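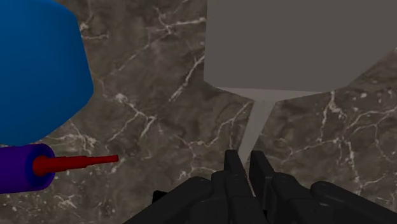 Page last updated: 22 July 2021

What happens after I write The End?

Whenever I visit a school, somebody puts a hand up and asks how long it takes me to write a book. I used to say "oh, a few months" and move on to the next question. Then a girl in Preldale said, "So why did we have to wait two years for the next Skidora?" and I had to sit down on the edge of the stage and explain it properly. I've put the whole explanation on this page, so you can read it even if I never get to your school.

If you haven't met Skidora, she is a very small dragon who is scared of heights and works in a post office. That's all you need for now!

The first draft

A draft is one go at writing the story. The first draft is the messy go. I write mine in pencil in big notebooks and I don't let myself rub anything out, so there are arrows all over the pages and bits that say THINK OF A BETTER NAME FOR THE GOOSE. (I never did think of a better name for the goose. She is still called Goose.)

Once I get to the end I put the notebooks in a drawer and leave them there for a few weeks. It is awfully hard to leave them alone. But when I take them out again I've forgotten some of it, and I can read the story a bit more like you would. I find the boring parts straight away because I start thinking about toast.

Then I type it all up and change things as I go. That's the second draft. There is usually a third, and for the second Skidora book there were seven — I still have all of them in a box under the stairs.

Off it goes to the editor

My editor is Jonalyn Macaraeg and she works at Edlow, the publisher. A publisher is a company that turns stories into books and gets them into shops and libraries. An editor is the person there who reads the story before anybody else and helps the writer make it better.

Lots of children think an editor is someone who fixes the spelling. Jonalyn doesn't bother with my spelling at first. She sends me a long letter with questions in it, such as:

Why doesn't Skidora just ask her gran for help?
How did the parcel get on the roof?
Is it still raining? It was raining in chapter two and then you stopped mentioning it.

The letter for the last book had 25 questions. I read it, felt grumpy, went for a walk, and came home and saw that she was right about nearly all of them. I did argue about the parcel. You are allowed to argue with your editor, as long as you have a good reason, and mine was that the parcel had a kite tied to it. Jonalyn wrote back, "Then tell the reader about the kite!" Fair enough.

So I wrote the story again, with the kite in. I also lost a whole chapter set in a cheese shop. I loved that chapter, but nothing happened in it except cheese.

Now for the pictures

I can't draw. My dragons look like potatoes with a cold. The pictures in the Skidora books are by Shabani Rotich, and he is called the illustrator.

People are often surprised that the writer and the illustrator don't sit side by side at the same table. Shabani and I had made a whole book together before we met! He gets the words from Edlow, and he starts with tiny pencil drawings called thumbnails, no bigger than a matchbox. They show where everything might go on each page. After that come the roughs, which are bigger and have faces and feathers and so on, and only when everybody is happy does he do the final artwork in ink.

There are 60 drawings in the first book. Some fill a whole page and some are just a stamp or a footprint in a corner.

Sometimes his drawings change my words. I had written a long paragraph about the post office and how crowded it was, with sacks piled up to the ceiling. Then Shabani's rough arrived, and it was all there already, so I crossed out my paragraph. It didn't hurt as much as the cheese.

The person who finds the mistakes

After the story and the pictures have been put together on the pages, a copy-editor goes through the words very slowly. Ours once noticed that Skidora climbed 18 steps up to the lighthouse door and came down 17. I hadn't spotted it. Jonalyn hadn't either. After the copy-editor there is a proofreader, who checks the finished pages one more time for missing full stops and words that have been printed twice twice. (Did you catch that one?)

The printer

Then the files go off to the printer. The pages aren't printed one at a time. Several are printed together on one enormous sheet, some of them upside down, and when the sheet is folded and trimmed they all end up the right way round and in order. You can try this at home. Fold a piece of paper in half and in half again, number the pages like a little book, then open it out and look where your numbers have gone.

The covers are made separately and joined on. Finished books go into boxes, the boxes go to a warehouse, and one box comes to me. I always smell the first copy. I don't know any writers who don't.

And then the shop

The next Skidora story comes out in September, and the Muriithi bookshop in Preldale has said I can help put it in the window. If you add up all the waiting — drawer, letters, drawings, checking, printing, boxes — you get to roughly two years, so the girl in Preldale had counted very well.

Some questions I get asked a lot

Do you get to choose the cover?
I get to say what I think. Edlow decides, and they know more about covers than I do.

How many ideas do you have?
1001, and most of them are about geese.

Can I send you my story?
I'm not able to read them all, I'm sorry. Give it to a friend who will tell you which bit they liked best and which bit muddled them. Then put it in a drawer for a week and have another go.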